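Clandholm guild council, minutes, 04/07/2025
Held in voice chat. Chair: Benedetta Lo Presti. Notes by Minhas, who was volunteered.

1. Last season's siege
We placed 87th on the server. Clirnen called that "solid progress." The chair asked what we were progressing from, and it was agreed we didn't keep the number.

2. Alchemy event
The event page promises "greatly increased" drop rates for Ember Shards and gives no rates. Vendum opened 610 chests and got 2 shards. Clirnen thinks the rate goes up after the reset. Asked where he read this, he said general chat. The council does not advise spending gems on chests until someone posts real numbers - the same advice as in January, when most of us ignored it.

3. Merger offer
A bigger guild wants to absorb us and says it has over 2000 active members. Vendum looked at their roster and a good part of it hasn't logged in since winter. They would also take our treasury on day one, while our officers get ranks "later." Nothing in writing. Chair to ask for terms. Hopes not high.

4. Mobile client
The patch notes say the battery drain is fixed. Vendum still can't finish a raid without plugging in.
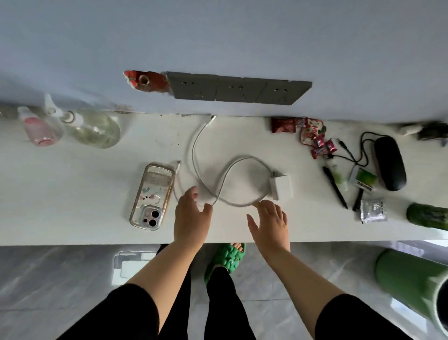 Clirnen says his runs fine, but he also says that about his connection. Left open until the next patch.

5. Raid times
Moving the raid an hour later was proposed again. Same people for, same people against. No change.

6. Other
Clirnen asked for officer rank. Deferred.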